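Search this site Enter keywords

Visit report: Dreder manipulation software lab, open day
2025-07-17

Dreder opened its software floor to outside engineers for one afternoon. The hardware area was closed, so the program covered the control stack, the perception service and the simulation tooling used to test both. These notes follow the order of the tour.

The stack is split into three processes. Kubo, the planner, runs at low rate and produces joint-space waypoints. A tracking controller interpolates between waypoints and handles joint limits. The perception service publishes object poses with a covariance and a timestamp, and Kubo refuses any pose older than 40 milliseconds. The refusal is logged as a fault and counted against the run.

Most of the afternoon went to the simulated tabletop suite. Each task is a text file listing the assets, the start pose of the arm, a goal predicate and a time limit. The suite holds 821 task files, all of them on dining or kitchen tables. Reaching into a shallow dish is treated as its own class, as the rim constrains the approach angle of the fingers and the collision margin has to be reduced locally.
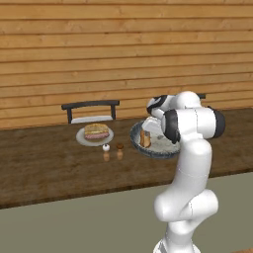 A visitor from Brivberg asked whether the reduced margin was set by hand for each dish. It was, until last November. The margin is now computed from the mesh when the task file is loaded, with a manual override that the staff would like to remove. Brivberg's own planner keeps one global margin and accepts the lower success rate in containers.

The second part dealt with perception. The simulator can supply exact poses, estimated poses from rendered views, or exact poses with noise added. Regression tests run in all three modes. A failure that shows up only with estimated poses goes to the perception group; a failure in all three goes to planning. Sorting is automatic and was said to be wrong often enough that a person still reads the weekly list.

Occlusion by the arm itself was the main open issue. When the forearm covers part of a container, the estimator tends to pull the container center toward the visible side. The current fix freezes the container pose once the wrist is inside a set radius. It fails if the container is pushed during contact, and a contact-triggered update is being tested.

Tool use came last. A grasped utensil is attached to the kinematic chain as an extra link, and the planner then works on the tool tip.

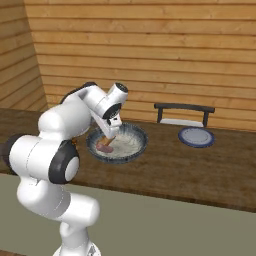
The extra link is treated as rigid. Slip in the grasp is estimated from the difference between commanded and observed tip position, and if it passes 12 millimeters the skill exits and requests a regrasp. Contents of a dish are modeled as a surface with a resistance term, with no particles. This keeps a full nightly run at 66 minutes on the lab's cluster.

Logs are written in the Claltitz format, which stores planner state next to the rendered views so that a run can be replayed from any waypoint. The replay viewer was slow to load on the demo machine but scrubbed smoothly afterward. Export to other formats is limited to joint trajectories.

Questions on real-time guarantees were deferred to the written material, which had not been posted when these notes were finished.

We use cookies to remember your settings and measure traffic. Accept Manage preferences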